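Can a Robot Tidy Up After Tea Yet? My Project Report
by Dorothy Wainwright

I picked this topic because I hate clearing the table (ask my mum) and I wanted to know how long I'd have to wait before a machine did it for me.
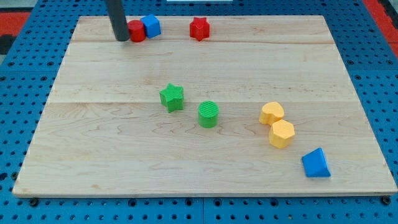

My question was whether the robots we have now can do ordinary chores, the kind you'd do in a kitchen or behind a shop counter, without a person stepping in every few minutes. I thought I'd start with the big stuff like hoovering, but my tutor, Mr Singhal, told me to go smaller. Pushing things across a flat surface and sorting them by colour or shape sounds like a toddler's game, but it's most of what wiping down a table is! Move the cup, move the plate, don't knock the salt over.

So for my own test I wrote out 70 short instructions, such as "push the green star next to the green cylinder" or "get the yellow heart away from the hexagon". Each one got 2 minutes and I wasn't allowed to help. 31 were finished properly. I was quite pleased with that until my brother did six of them with a pencil, one after another, while eating toast.

Stars were the worst. If you push a point slightly off centre the whole block spins round, and then you have to go and chase it. Cylinders were okay as long as they stayed upright. Anything bunched up was tricky too, as shoving one block usually meant shoving its neighbour (I should have planned for that and I didn't).

I also spent a Saturday morning at Findside, the homeware shop in Sturkport, watching how the staff put the shelves straight. They use both hands, they squash things, they turn labels round with a thumb while chatting to a customer. A single rod can't do any of that. Even a proper hand would struggle with the tea towels, I reckon.

My answer is not yet for the kitchen, and maybe for some shop jobs where everything is hard, the same size and on a flat surface. If I did it again in December I'd use real cups and spoons, and I'd write down why each try failed, not just that it did.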